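Section 3: Setting Up Your Davine Table for the First Snack Spread

Now for the fun part! Your table is standing, the legs are tight and the top is ready for food. A wooden top looks its best with bright dishes and fresh fruit on it, so gather whatever you like from the kitchen and let's lay it out.

Before you start

Wipe the top with a soft cloth, always along the boards. The seams between the joined boards are a feature of the wood and will soften beautifully with use. If you ordered the Gavito finish (part 2755), wait 25 hours after the last coat before putting anything on it.

CAUTION: Never set a pan straight from the stove on bare wood. Use the Wada trivet or a folded towel.

Laying out the spread

1. Put the tray down first, along the far edge. It takes up the most room, and it's a handy home for small odds and ends.

2. Add the bowls. Keep them well apart – one toward the back, one off to the side – so that people can reach in from anywhere. Red and purple look wonderful against honey-colored wood.

3. Rinse and dry the fruit, then set it out. Whole apples can sit right on the boards. So can grapes, but lift them when you're done, as a squashed one can leave a mark.

4. Bring in the drinks last. Stand the bottle near the front with a cup beside it, and check that the cap is closed before you let go.
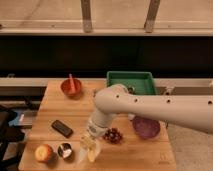

5. Step back and look. The bottle and the metal cup should be close enough for easy pouring, with the apple and grapes on either side of the pair. Shift things until you like it!

NOTE: Plastic bottles can sweat in warm weather. Slip a coaster underneath if the drink is chilled.

Clearing up

6. Take the drinks away first, then the fruit, then the bowls. Shake out the tray over the sink.

7. Wipe up crumbs and rings with a damp cloth and dry right away. For sticky spots, use a drop of Donurine wood soap (part 3718) in warm water.

8. Leave the top bare overnight after a wet cleaning.

Guide revised 08/06/2020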